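Ticket 408
Product: Kallari folding chess set
Submitted to: Backlund Games, customer help
Status: Open
Subject: Board rocks on a hard floor, and is the corner square right?

Hello! I bought one of your Kallari folding sets in March from the shop in Monstead and I'm very fond of it, so please don't read this as a grumble. I've got two things I can't sort out by myself and the leaflet only covers how to set up the pieces.

The first one is the rocking. When the board is opened out and put down on a hard floor it tips very slightly from one corner to the other. You don't notice with a light touch, but put your elbow anywhere near it (I do, constantly) and the whole thing gives a little knock and the bishops wobble. On the carpet in the other room it's perfectly fine, which made me think for a good while that I was imagining it.

Things I've tried so far:

Turned it round to face the other way. Still rocks, same corner.
Moved it to another bit of floor, then to the kitchen table. A tiny bit better on the table, still there.
Opened and shut it five times and checked the hinges for crumbs or felt fluff. Found one crumb. Removed it. No change.
Left it lying open overnight with my heaviest cookery books on top. I had high hopes for that one, but no.
Put a folded bus ticket under the bad corner. That works, but it slides out as soon as anybody moves the board.

I don't want to start sanding anything or messing with the screws before you've had a say, especially if that would spoil the guarantee. 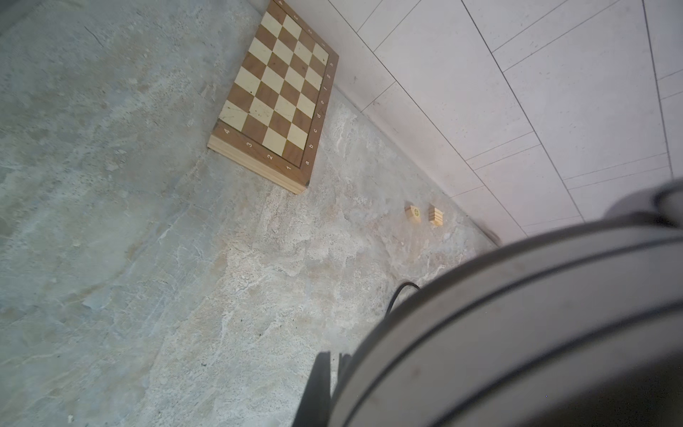 The second thing is the numbers and letters round the border, and here I may just be being dim. My uncle taught me that the square at the a and 1 corner should be a dark one, and that if it isn't, the printing has gone on the wrong way round. Is that a hard rule for all your boards, or have there been older ones done differently? I play by post with a friend over in Lultdale and we write our moves down, so if my board and hers don't agree we'll be in a right muddle by move 27. (We've had one argument about a knight already and I'd like to blame the board if at all possible!)

Oh, and while I'm here, what do you suggest for cleaning? It's got some little scuffs and a few dark specks that show up mostly on the pale squares. I've only used a dry duster up to now. Would a barely damp cloth be all right, or is that asking for trouble with the wood?

Update, same ticket, teatime: I've had another go. I laid a long ruler across the open board, first one way and then the other, and there's a sliver of daylight under it near the fold. So my guess is that one half has warped a touch and the floor is innocent. It did spend a few weeks on a shelf over the radiator, I'm sorry to say. It lives in the hall cupboard now.

Could you let me know whether that sort of thing settles down by itself, or whether I'd be better off sticking little felt feet underneath? I've got a packet of the thin ones in the drawer, and I'll leave them there until I hear from you. Evenings are best if you'd like to ring.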